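Shop notes: tips from the arm build

Running list from the arm on the back bench. Some of it is shop tips in general, most of it is gripper stuff. Add your own at the bottom, keep it short please.

Started June, last cleaned up September 6, 2022.

Bench first

Clear the bench before power on. All of it. Mugs, tape, the calipers everybody leaves out. The arm sweeps wider than you think when it homes.

Pale top is good for the camera, bad for your eyes after two hours. Matte contact paper over the old stained board did the trick. Rub it down with a credit card from the middle out, slit the bubbles with a fresh blade. Wipe with a damp rag only, the citrus cleaner lifts the edges.

Clamp the base in two spots minimum. One clamp and it walks. Put a scrap of rubber mat under the plate, old bike tube works too.

Light: bounce it off the ceiling. A desk lamp aimed straight down makes hard shadows and the detection goes nuts over them.

Power and wires

Supply goes on the shelf, never on the bench. Chips get in the vents.

Leave slack at every joint, then a bit more. Run the arm through its full reach by hand, power OFF, before you zip tie anything. Then tie loose. Then run it again. Then snug.

Label both ends of every cable. Masking tape and a marker is fine. The Barnine boards have the same plug for motor and sensor and we have already cooked one that way.

E-stop within reach of wherever you are sitting. If you move the chair, move the button.

Gripper fingers

Print the shells on their side, slower than you want to. 20 percent infill is plenty, the strength is all in the walls. Sand the mating faces flat on glass with 280 grit before glue up. Skip this and the pads sit crooked and you will be shimming them forever.

Pads: textured side in. Sounds dumb, has been done wrong. Glue thin, clamp overnight, dont rush it. We tried smooth pads first and anything with a slick edge slid right out.

Lint and dust love the texture. Dry toothbrush, short strokes, both directions. Sticky tape gets what the brush leaves. No oil anywhere near the pads, and if you touched the rails wash your hands first.

Check the tips for level once a week. Close them on a business card, hold it to the light. Gap on one side means a loose screw at the knuckle nine times out of ten.

Wrist camera

Both fingers should show at the bottom of the picture, big and sharp, one each side. If only one shows the mount has twisted. Fix it before doing anything else, all your offsets are garbage otherwise.

Blur. Everybody fights it. More light helps most, then shorter exposure, then slowing down the wrist. Don't bother with sharpening filters after the fact. If the fingers are crisp and the tray is mush, the focus is too close or something moved, so grab another view with everything parked and compare before you start turning the lens ring.

Keep white paper off the tray if you're checking exposure. White on a pale top and the auto setting pulls everything around with it. Lock exposure by hand once you like it.
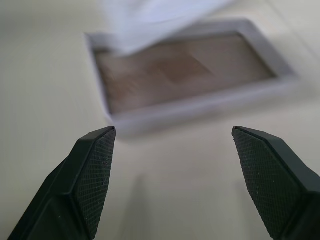

Trays and bins

A tray with a raised rim beats a flat board. Gives the camera an edge to find and stops small parts rolling off.

Rim a different color from the bench if you have the choice. Light rim on a light top is hard for the software, ours loses the corners all the time. A line of dark tape around the outside fixes it in two minutes.

Brown in the middle is fine. Cardboard, ply, cork, whatever, as long as it isn't shiny. Cut it a hair small and it drops in without buckling.

Don't screw the tray down while you are still tuning. Shift it a little between runs, turn it some, otherwise you end up with an arm that knows one spot on one table. When the numbers settle, then add stops. Two dowels on the near side, one on the left.

Cloth and paper

Hard, both of them. Thin stuff flops and the fingers come down on nothing. Fold a cloth once so there is a ridge to pinch. For paper let one corner hang over the rim and go for that.

Lower the grip force for paper, raise it for cloth. Write the numbers on the card taped to the shelf, not on your hand.

Fans off! A sheet will lift from the box fan clear across the room.

Money

Total so far roughly 2350 dollars with the mistakes in. Most of that is motors. Used Vermeulen gearboxes are worth the wait if you can find a matched pair, check the backlash before you pay. Cheap bearings were not cheap, we bought them twice.

Save on: screws by the pound, scrap acrylic from the sign place, filament ends for anything hidden.
Don't save on: connectors, the e-stop, the power supply.

Odds and ends

Back up the settings before every change. Name the file with what you changed, "final2" tells us nothing.

After 300 cycles stop and retighten everything. Put a drop of blue threadlocker on the ones that keep backing out, not on the ones going into plastic, it'll crack them.

Blunt the corner on any bracket at hip height. File, thirty seconds.

Zarkelance driver update breaks the slow mode. Stay on the old one for now. Valtholm controller doesn't care either way.

Vacuum under the bench when your done. Lost set screws are in the bag more often than not so check before you dump it.

Still to do: cable cover for the elbow, second set of pads, better hook for the teach pendent.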